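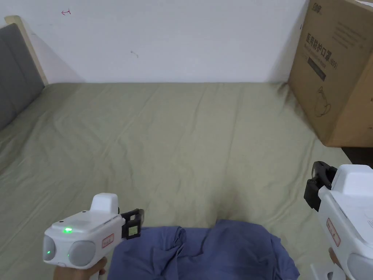 Parisa Sadeghi has folded the same blue cloth 119 times since breakfast. She works at Sovura, a small company which teaches robots to do housework, and her tools are two white grippers, one for each hand.

"In the beginning I was too fast," she says. "A person corrects the cloth without thinking, and the robot cannot learn from this."

So now she goes slowly. She takes a corner, waits a moment, and lifts. Her colleague Pejman Fallahi checks every recording in the evening and throws away the ones where her fingers hurried. In June he kept 164 from one week, and he was very satisfied with it.

Tomorrow they will start with pillowcases.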